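Pledby Contributor FAQ
Last updated July 8, 2024

Questions new operators ask in their first week, and a few they ask in their ninth. If yours is missing, write to Graciela Medina, who keeps this page and would like it to be shorter.

What am I signing up for?
You sit at a desk in the Traltstead office, or at your own desk if your connection is decent, and you steer a two-armed robot through a simulated kitchen. Each attempt is saved as an episode: the camera views, the arm positions, your grip commands and the instruction you were given. A learning system trains on the episodes later. You tidy the same pretend kitchen over and over so that a machine can eventually do it with less sighing.

How many episodes do you need?
The target for the kitchen set is 4000. As of this update we have 326 accepted. We are aware of the gap.

What does the kitchen look like?
It changes. The layout tool picks the counter, the dishes and the food, and it has no taste whatsoever. Learn the controls and don't get attached to the furniture.
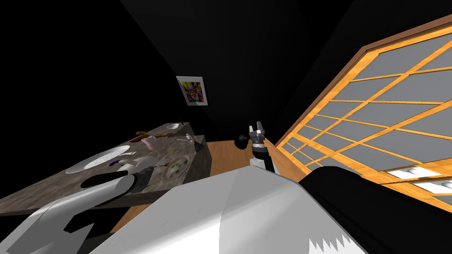
Render: Nahuel Farías / Pledby kitchen set

Why is everything tilted?
The viewpoint varies between episodes, and some of the views lean hard. A model that has only seen level counters tends to panic at the first slope. You'll stop noticing after an hour or so. If you start tilting your head on the way home, take a day off.

Do I have to use both arms?
No. Use whichever one suits the job and park the other somewhere harmless. Hovering over the floor is fine. Hovering over the plate you are trying to reach with the other hand is how we lost most of an afternoon in March.

What counts as a good episode?
One where you did what the instruction said, at a steady pace, and stopped when it was done. Small corrections are welcome. If you miss a grasp, back off and try again without resetting, and leave the miss in. We want the recovery as much as the grab. Long pauses are less welcome. The model learns those too, and then it stands at the counter thinking about its life.

Can I throw things?
No.

Can I throw things if the instruction says "put it away quickly"?
Still no. Chin-lung Kan has removed the word "quickly" from the instruction list.

I can't tell what the object is. What do I write in the label?
Write what you'd say to a person standing next to you. "Brown lumpy thing, maybe a potato" is a perfectly good label. "Potato" is fine if the instruction said potato. What we don't want is a confident guess. One reviewer sent back 37 episodes because somebody had decided, on no evidence, that every round red item was a tomato.

How should I hold odd-shaped food?
Bring one finger down each side, close slowly, and stop when the object moves with you. Grip across the narrow part if you can reach it. Simulated food doesn't bruise, but if you squeeze too hard the physics gives up and your lunch leaves the building at speed. Knives and plates nearby can stay where they are unless you've been asked to move them.

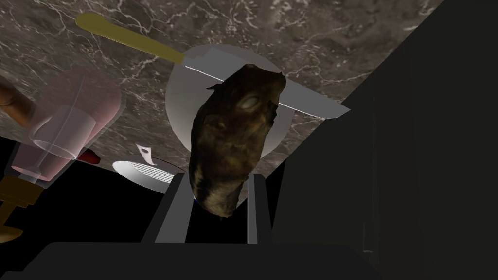 Pascual Sosa wrote in to disagree with that last part. He says he clears a little space before every grasp, instruction or no instruction, because that's what he'd do at home, and he thinks a robot that reaches straight past a knife is learning bad manners. We put it to the group. The decision, for now: if the instruction only says to pick something up, pick it up and leave the rest alone. If you feel strongly about tidying first, ask for the "clear, then pick" list, which has 116 open slots and very little competition.

Who reviews my episodes?
Celeste Ledesma reads the labels and watches the replays at double speed. She marks each one accept, redo or ask. "Ask" means she has a question and you are not in trouble.

What happens to rejected episodes?
They go in a separate folder marked as failures. Failures with a clear cause are useful for training a success detector, so please fill in the cause field. "Bad day" is not a cause.

My gripper closed on nothing and the software says I'm holding a cup.
Known bug. Open, wait a second, close again. If it still insists, end the episode and choose "phantom grasp" from the menu.

Can I listen to music?
Yes. There is no microphone on the simulated robot, and your singing will not reach the training set.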